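How to Wash a Down Jacket at Home

Most down jackets can be washed at home. Check the care label first. If it says dry clean only, follow it.

You will need:
a front-loading washing machine
a liquid cleaner made for down
a tumble dryer with a low heat setting
two or three clean tennis balls

Ordinary detergent strips the natural oils from the feathers, and fabric softener makes them clump. A 1000 ml bottle of down cleaner does several jackets, depending on the dose printed on the back.

Step 1. Prepare the jacket
Empty the pockets, close every zip and undo the cuffs. Look for small holes and cover them with repair tape, or the down will work its way out in the drum. Dab the collar with a little cleaner and leave it for ten minutes.

Step 2. Clean the drawer
Pull out the detergent drawer and rinse it under the tap. Old powder and softener build up at the back.

Step 3. Wash
Put the jacket in on its own. Choose a delicate cycle at 30 degrees with a slow spin. When it finishes, run a second rinse. If you still see suds, rinse again – my old Tradcombe parka took three.

Step 4. Take it out
Wet down is heavy and the stitching inside can tear. Lift the jacket from underneath with both arms and press the water out gently. Do not wring it.

Step 5. Tumble dry
Set the dryer to low and put the tennis balls in with the jacket. They knock the clumps apart as the drum turns. New ones can shed a bit of colour, so wash them once beforehand with some old towels. 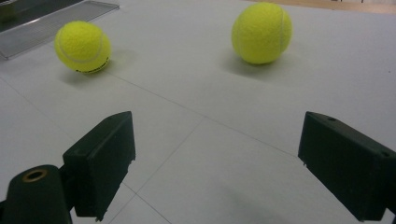 Step 6. Stop and check
Every half hour, take the jacket out, shake it and break up any lumps with your fingers. Expect three hours or more. The baffles under the arms are always the last to dry, so feel those before you decide it is done.

Storing it
Hang the jacket in an airy room overnight, then keep it on a wide hanger or loosely folded in a cotton bag. Leave the stuff sack for travelling.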